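Ticket 157: Label printer stops after one page when order sheet is long 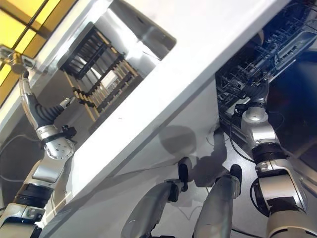 Reported by
Lindalva Bezerra, Siltia office, ground floor

Status
Open, waiting for answer from Evau support

What happens
We print kitchen labels and order sheets from the Evau program. Short sheets print well. When the sheet has more than 80 lines, the printer makes the first page, the green light blinks, and then nothing comes. The program still says "Sent". If I send the same sheet again, I get again only the first page.

What I tried already
Switched the printer off and on. No change.
Changed the cable with the one from the second desk. No change.
Printed the same sheet from the Prostonport computer through the network. It printed complete, all pages. So I think the printer itself is healthy.
Deleted the waiting jobs and started the print service again. After this one long sheet came out correctly, but the next one stopped.

10:40
Evau support wrote that the memory limit in the driver may be too small. It was set to 500. They asked me to put 3,000 and restart the computer.

11:15
I did it. The sheet for Baranauskienė printed two pages and stopped in the third. It is better than before, but it is not solved.

13:30
I compared the driver versions. Prostonport has the older one, from April. Ours was updated by itself and I did not find how to go back to the old one.

Questions to support
Can you send me the older driver, please? Also, must I remove the new one first, or can I install over it? I prefer to wait for your answer before I touch it, as the other desk prints with the same computer until five o'clock.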